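Hand grippers vs. teleop for a clear-the-bed task?
Forum > Manipulation > Teaching and demos

mekville_mo
Started a new task on Sunday and I'm already second guessing it. The idea is simple: stuff is lying all over a bed, the robot picks it up and puts it away. I've got a leader arm setup from Pelletier that I drive from a chair, and I've also got a pair of hand-held grippers I can just walk around with. So far I've done 37 demos with the arm and I'm worn out. Each one takes forever because I keep overshooting and backing up. Would you switch?

ukside_tinkerer
Switch, please, save your shoulders! I did 500 demos of a laundry task with hand grippers and it was like doing chores with oven mitts on. Annoying, but you get into a rhythm. With teleop I never got there.

slowhands
Gonna disagree a bit. With teleop, everything you record is something the arm can really do. With hand grippers you bend your wrist in some weird way, lean over the bed, and then the arm can't reach that pose and you've got a pile of demos you can't use. Happened to me with our Molen arm, lost a whole evening's work.

ukside_tinkerer
Fair, but that's a habit you can fix. I put tape on the floor where the robot base would be and didn't step past it. Threw out maybe a handful after that.

mekville_mo
Tape I can do. What about soft stuff? Chip bags are killing me. I squeeze, the bag slides, I squeeze harder, crunch.

slowhands
Grab the crimped end, not the belly. And go slow on the close, the arm is going to copy whatever speed you use. If you snatch, it snatches.

pile_of_parts
I'd also mix the piles up more than feels necessary. I did six layouts and thought that was plenty, then put a bottle on top of a bag and the policy went straight for the bag underneath (lol). Bottle on top, bag on top, stuff half hidden, all of it.

slowhands
Six is nothing for a bed. Quilts bunch up too, so even the "same" layout isn't the same.

ukside_tinkerer
Eh, I don't think you need to go crazy. Start with three kinds of object, get those solid, then add more. Otherwise you can't tell what's broken.

pile_of_parts
We'll have to differ on that one, I add the mess early. This is my kind of starting pile, bottle on top of the snacks and more bags farther back on the quilt:
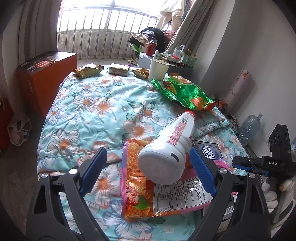 mekville_mo
Ok last thing before I start over. If I fumble a grab and then get it on the second try, do I keep that demo or toss it?

slowhands
Keep it if the second try is clean and you didn't wander off in between. The arm will miss too, and it needs to have seen somebody open up, back off a little and go in again. Toss the ones where you poke at the thing over and over or knock it off the bed.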